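How to Empty and Close Up a Storage Unit in One Day

Did this in December for a unit we'd had way too long. 10 by 10, packed to the door. Notes below while I still remember them. Adjust for your own size and how much junk you've got.

Before you go

Read the lease. Seriously, the move-out part. Ours (Utwood Storage, the one out past the feed store) wants written notice, and a phone call doesn't count. Send it by email and keep the reply.

Ask about gate hours. Also ask if the big carts are first come, first served. They are almost everywhere.

Book the truck for the whole day. The half-day rate looks nice until you're at the dump in a line.

Call the dump or transfer station. Things to ask:
Do they take mattresses
Do they take paint (ours does not)
Card or cash
What time they stop weighing in

What to bring

Contractor bags, the thick ones
Two tape guns, one will jam
Fat marker
Work gloves
Headlamp — most units have no light of thier own
Broom and dustpan
Bolt cutters if there's any chance the key is gone
Water, something to eat
Cardboard for kneeling on
Folding table if you own one

Skip the fancy label maker. Marker is fine.

Getting started

Get there when the gate opens. Park so the back of the truck faces the unit but you can still walk around both sides. Check you're not blocking the neighbor's door.

Take the first row of stuff straight out onto the pavement. Don't open anything yet. You need floor space before you need decisions.

Then set up four spots outside. Keep, Sell, Donate, Dump. Write it on cardboard and tape it down. If somebody is helping you, tell them the spots once and then point.

Sorting

Big things first. Furniture, appliances, the bed frame. Once those are out you can see what's really in there.

Boxes next. Open, look, close, mark, move. If a box takes longer than a minute put it in Keep and deal with it at home. You will want to read old letters. Don't.

Anything with mouse damage goes right in a bag. Gloves on for that. Tie the bag, tape over the knot.

Books — check for a musty smell and spots on the edges. Bad ones go to Dump. One bad box will stink up a whole bookcase.

Clothes in plastic totes are usally okay. Clothes in cardboard, shake them out first.

Electronics get their own pile. We had an old Odico stereo and two monitors, and the county has a separate drop-off for all that. Check yours before loading.

Papers with account numbers, set aside for shredding. Don't leave them in the open unit while you drive to the dump.

Loading the truck

Load in reverse. Last stop goes in first. For us that was Keep at the front wall, then Donate, then Dump right at the tailgate.

Heavy low, light high. Mattress on its side along the wall. Strap every few feet. Blankets between wood and metal.

Our Dump load weighed in at 1030 pounds. Guessed half that.

Leave by early afternoon if you can. The line gets long and the donation place quits taking furniture at 4.

Cleaning out the unit

Sweep from the back wall to the door. Get the tracks, the corners, the lip where the door lands. Wipe up oil spots with kitty litter, let it sit, sweep again.

Pull any hooks or shelves you put up. Patch if the lease says so.

Nothing left behind, not even the pallets. They charge for pallets. Ours was $30 each.

Closing the account

Take your lock off. This is the big one. At a lot of places you're still a tenant as long as your lock's on the door, and they'll bill you.

Take photos of the empty unit, walls and floor, door open and door closed.

Go by the office and get a move-out receipt with the date on it. Turn off autopay yourself, same day. Cancel the storage insurance too, it's usually a seperate bill.

Watch your card next month. If there's a charge, email them the receipt.

If you run out of day

Ask the office for a smaller unit, month to month. Label everything facing out and leave a walkway. Put a date on the calender to come back.
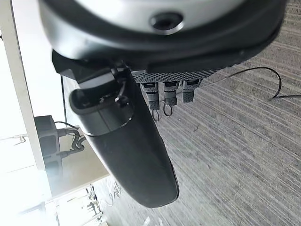
Poulain
Home & Moving Editor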